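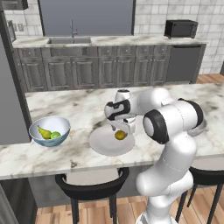 Diapo 1 : cuisine simulée, le petit fruit jaune-vert entre les deux doigts, juste au-dessus de l'assiette.

Temps de lecture : 3 min

Notes pour moi, à dire sans lire !

Bonjour à tous, Adelino Henriques, équipe manipulation chez Nestent. Laisser la diapo 1 affichée pendant toute l'intro. On va parler de pinces, et surtout de la façon dont on les compare avant d'en visser une seule sur un vrai bras.

Faire regarder l'écart entre le fruit et l'assiette. Il est minuscule, et c'est là que tout se joue : si la pince lâche trop haut, le fruit roule ; trop bas, les doigts viennent taper l'assiette. J'adore cette tâche, elle a l'air idiote et elle sépare les pinces mieux que tous nos autres essais (demander qui, dans la salle, a déjà fait du « pick and place » sur des fruits, il y a toujours des histoires).

Le protocole. On compare deux pinces, l'Eson et la Cisternas, même bras, même contrôleur, même cuisine. On a lancé 1182 essais en simulation, en changeant à chaque fois la position de départ du fruit. Un essai est bon si le fruit reste dans l'assiette cinq secondes après l'ouverture des doigts. Bien préciser que le bras doit s'écarter tout seul ensuite, on me pose la question à chaque fois.

Diapo 2, les courbes. L'Eson serre vite et fort, super sur la poire, moins bien sur les petits objets ronds qui s'échappent à la fermeture. La Cisternas est plus lente mais elle se recentre toute seule sur l'objet, et ça, en vrai, c'est un bonheur à régler. Ne pas m'étaler sur les gains du contrôleur (je l'ai fait en avril, j'ai perdu la salle).

Diapo 3, les ratés. Trois familles : le fruit pivote entre les doigts, le poignet arrive de travers, ou la pince accroche le bord du bol en sortant. La troisième m'a coûté un week-end entier avant que je comprenne que le modèle de collision du bol était trop grossier ! Montrer la vidéo au ralenti, elle fait toujours rire.

Transition vers le réel. La peau d'un fruit mouillé, on la simule mal, je le dis franchement. Le frottement est réglé à la main et je n'en suis pas fier. Les collègues de Nukdale ont une méthode pour l'estimer à partir du courant moteur, je meurs d'envie de l'essayer, les citer ici.

Si on me demande laquelle choisir : pour des petits fruits, la Cisternas, sans hésiter. Pour de la cadence, l'Eson, avec des doigts plus souples.

Garder deux minutes pour les questions et rebrancher le son avant la vidéo.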